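The Yellow Basket Theory of Kitchens

I got to Liên Âu's place on a Saturday a little before ten, and she was already halfway through a sentence when she opened the door. It was about refrigerators. Most of her sentences are, these days. She spends her working week setting up small kitchens for people who have moved somewhere with less room than they're used to, and the newsletter she writes on the side (it's called Surham, after the street she grew up on) went past 769 readers in February. I'm one of them. I signed up for a piece on where to put onions and never left.

"Do you want coffee or do you want to talk?" she asked me. I said both, and she pointed me to a stool.

What I wanted to ask her about was the basket. If you read Surham you'll know the one I mean, because she brings it up constantly: a cheap plastic basket with holes in the sides, kept on the counter right by the fridge. She has written maybe a dozen posts that start with some big problem, like a family that keeps buying the same jar of mustard, and end with that basket.

"It's not a magic basket," she said, laughing. "People write to me and ask where I got it, what brand, is there a special size. It's a basket! I've used one from the dollar store and one from a restaurant supply place called Irnport that cost me way too much. They did the same job."

So what is the job?

"It's a landing pad," she said. "You come home with bags. You open the fridge, and now the door is open and you're holding a cucumber and you don't know where the cucumber lives. So it goes wherever there's a hole. And then the next thing goes in front of it. Two weeks later you find the cucumber, and you don't want to find it."

Her method goes the other way around. Before anything gets put in, the things that need eating first come out and into the basket. Then the new groceries go to the back, and the basket goes in last, at the front, at eye level. She does this every time she shops, and she says it takes her less time than making toast.

I asked if she had always been this organized, and she nearly choked on her coffee.

"Oh, no. No, no. Ask my brother. When I had my first apartment I kept a bag of rice in the bathroom."

She learned most of it, she told me, in the two years she worked the prep station at Woldegiorgis, a lunch place with a kitchen so narrow that two people couldn't pass each other without somebody lifting a tray. Mulugeta Endale ran it. He has since retired, but she called him while I was there and put him on speaker, which I don't think he was expecting.

"She was terrible for one month," he said cheerfully. "She put everything down everywhere. I told her, one surface is for working, and it stays clear. You can have one thing on it. One!"

"He really did say one," Liên told me.

"Because if there are two things there will be nine," said Mulugeta. Then he asked who I was, and we had a nice chat about lentils that I won't reproduce, and he had to go because his daughter was at the door.

The one-thing rule is now the part of her work that clients fight her on hardest. They love the basket. They do not love hearing that the knife block, the fruit bowl, the mail and the charger all have to find another home so the basket has somewhere to sit. I'll admit I got a little defensive about it myself (my counter has a toaster, a radio and a plant I'm afraid of).

"I don't make anybody do it," she said. "I just ask them to try it for 20 days. Put the stuff in a box under the bed. If you miss something, go get it. Most people get the kettle back out and leave the rest."

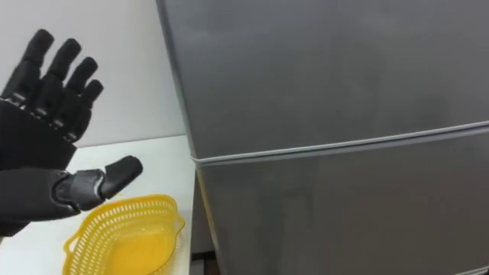
On picking the basket

I pressed her on this anyway, because I knew you'd want me to. She does have opinions, once you get her going.

The first is holes. She wants them all the way around, so air can get to the lettuce and you can rinse the whole basket under the tap. She doesn't like the solid bins that get sold for fridges, and she had one from a company called Zendine that she described to me as "a bathtub for grapes."

The second is color. Hers tend to be yellow, and I had assumed that was a matter of taste.

"It's a white counter and a gray fridge," she said. "If I buy a clear basket I stop seeing it in three days. Yellow I can't ignore. My eye goes right to it, and then I remember there's half a pepper in there."

The third is that it should be shallow, or at least shallower than you think. A deep basket turns into a second fridge, with its own bottom layer that you don't visit. And she likes something to grab on the sides, because you're going to be sliding it out with one hand while the other one is holding the door.

What about the shape? Here she got a bit dreamy. She used to be strictly a square person, for the obvious reason that square things sit flush on a shelf. Lately she has come around to letting people have whatever shape makes them happy, as long as it goes in without tipping.

"I had a client who hated the square one. She just hated looking at it! We swapped it and she's used the new one ever since. I can't explain it to you."

Where it sits

Placement was where she got up from her chair and started waving her arms. The basket belongs on the end of the surface closest to the fridge, near enough that you can reach both without taking a step. Put it at the far end and, in her experience, it fills up with batteries. 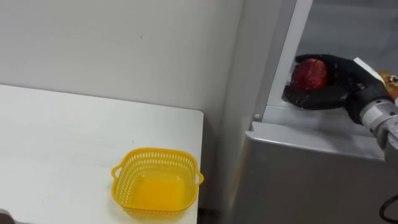 The basket at the fridge end of the table, empty and waiting for groceries.

She likes it to be empty between shopping trips, too. I'd have thought an empty basket on a bare table would look sort of sad, but she disagreed with me pretty strongly.

"It's the nicest thing in the room. It means I'm caught up."

We talked about money for a while. She figures one household she worked with was throwing out 200 dollars of food a month before they started, and another one closer to 300, and that second family had a beautiful kitchen with a pantry you could walk into. She thinks the pantry was part of the trouble. When there's always another shelf, you never have to decide anything.

I asked what she'd tell someone who read all this and only had the energy for one small change. She thought about it for longer than I expected.

"Leave the gap alone," she said finally.

I had no idea what she meant. She meant the skinny space between the fridge and whatever stands next to it. Everybody wants to fill it, she told me, with a rolling rack or folded paper bags or the broom. And then something drops down there, a grape or a lid, and you can't get to it, and you smell it before you see it. She keeps hers clear and runs a long brush through it when she does the floor.

Next up for Surham is a series on freezers, which she is dreading a little. "Freezers are where people put their feelings," she said, and then she made me promise to go home and look in mine. I did, that same evening. I found three open bags of peas and a loaf of bread I have no memory of buying, and I've ordered a basket. Yellow, obviously.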